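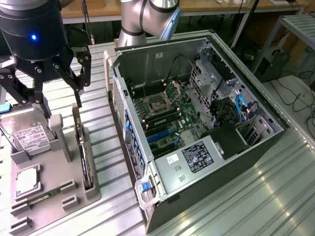 Last updated: 2021-10-13

I moved the planner for the PC assembly cell over to Pendis last month, and I have been meaning to write down what changed. The old setup ran the whole build as one long script. If a step failed, I had to clear the tray by hand and start from the top. Now each part is its own task with a start check and an end check, and the planner picks the next one from whatever is still in the fixture.

The order is not completely free. The CPU has to wait until the lever on the socket is up, and I want the memory in before the expansion card. The hard disk can go in at any point, so the planner tends to save it for last. I don't mind.

Most of my time went into the card. The pocket poses for the tray come from a file, and those are fine. The case is different, because it never sits in quite the same spot on the table. I was using Zodell to match the motherboard against a stored model, and it would sometimes lock on to the wrong slot. They look a lot alike from the side. I now give it the socket as a first guess and only search near there -- that cut the bad matches from 13 to 3 over 300 logged runs.

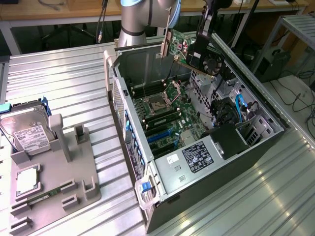

The approach path was the other problem. The planner treated the gripper and the card as two separate shapes and left out the metal bracket, so it was happy to plan straight through the case wall. I added the bracket to the collision model and raised the hover point by 70 mm. It is slower, but the paths are easy to read now.

Still open: the force limits live in the Skonport config and the speeds live in mine, and they can drift apart without any warning. I want one file for both before November. I also need to try the Sakalauskas branch of the grasp code, which is supposed to handle a memory module that sits a bit crooked in its clamps.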